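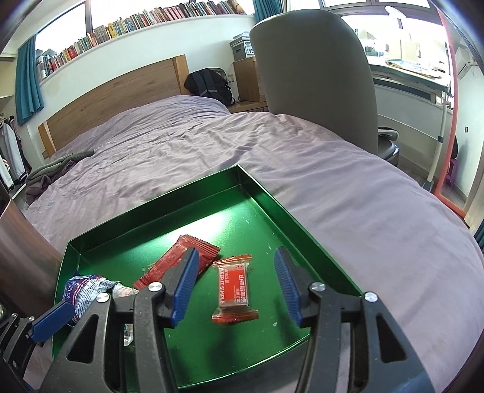
Sweet wrapper on the green tray, printed "KEEP IT SIMPLE"

Getting More of Satusside to the Start Line: the Atallah Relay Project
Student project report by Cúc Kim
Sport and Community module, handed in July 16, 2019

Why I chose this

I love relays. I have loved them since primary school, when I was usually put on the third leg (the one for people who can't start and can't finish), and I still think there is no better feeling in school sport than seeing somebody you like running towards you with their arm out. So when we were asked to find a sports event in Clillton and look at who takes part in it and who doesn't, I knew straight away that I wanted to do the Atallah Relay.

The relay goes from the gates of Satusside School down to the river path, over the footbridge and back up through the park. It is 5 km altogether, split into short legs, and any pupil can enter a team. In the old version you had to be in a running club or get picked by your form. This year the rules were changed so that walking, running and wheelchair teams all go out together, and you can mix them in one team. My question was whether the new rules would bring in pupils who had never entered before.

What I did

In March I handed out a short questionnaire in form time. Satusside has 284 pupils and I got 102 questionnaires back, which I was really pleased with! It asked whether you had ever entered the relay, whether you wanted to, and what put you off. I also sat in on two planning meetings and helped at the baton change by the footbridge on the day, so I got to see a lot of the teams close up.

I had wanted to interview the Sodach club as well, who do adapted athletics in Clillton and lent us their lightweight batons. We only managed one phone call in the end, but it was a brilliant one and I have used parts of it below.

What people told me

Being slow was the biggest worry by a long way. "I don't want to be the one everyone is waiting for" came up again and again in different words, and it came from pupils in every year. The second was not knowing what the rules were. Several people thought you still had to be in a club, even though posters about the change had been up for weeks. A few said the route was too hilly, and one person wrote a whole side of A4 about the footbridge, with a drawing of it. I agree with nearly all of that side of A4. The ramp is narrow and two teams can't pass on it.

The person I spoke to at Sodach said they hear the same thing about being slow, and that they stopped giving out finishing positions for their own relays. They read out team names as each team comes in. We tried it, and the cheering at the park gate went on for every single team, right to the end.

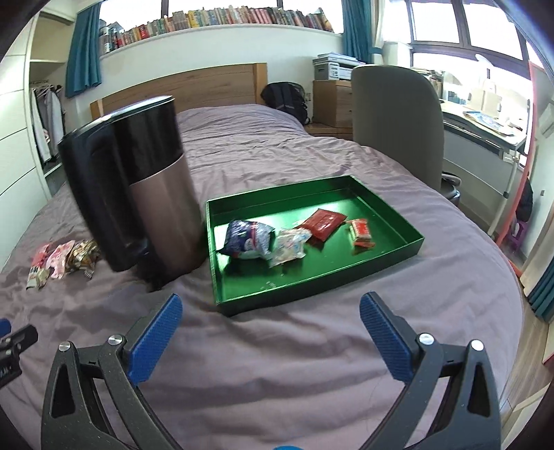 Team evenings before the event made a bigger difference than I expected. We held a few of them at pupils' houses so that mixed teams could meet, sort out who was doing which leg and practise handing over a baton in somebody's hallway. I ended up in charge of food, and I can recommend small packets on a tray: four different ones, like the blue-and-white bag and the red packet on the green tray, and people pick what they fancy and carry on talking. At my first go I tried making sandwiches, missed the entire conversation about legs and had to have it all explained to me again. By the third evening teams were making up names and swapping numbers without any help from me.

The day itself

On the day 141 pupils took part. The rain held off until the last few teams were in the park, and then it poured, and they kept going. My job at the footbridge was to shout the next team's name up the ramp so the person waiting could get ready. I lost my voice before lunch.

The mixed teams were my favourite to watch. One had a wheelchair leg along the river path, the flattest and fastest bit, and they overtook two running teams on it. The baton changes took longer than we had planned for, mainly because of the ramp, so the teams at the back had a bit of a wait.

What I would change

I would put the rule change in the form-time notices and read it out, as the posters didn't reach everybody. I would move the second baton change off the footbridge and on to the grass beside the bandstand. I would start the team evenings two weeks sooner.

My questionnaire should have had space for a name for people who were happy to give one. As it was, I couldn't match answers to the entry list, so I can't say how many of the pupils who wrote "no" then turned up. I know of a few, as they told me so at the footbridge, and one of them has asked to do the first leg next year.

Thank you to everyone at Sodach for the batons. There is still one missing, and I am looking for it.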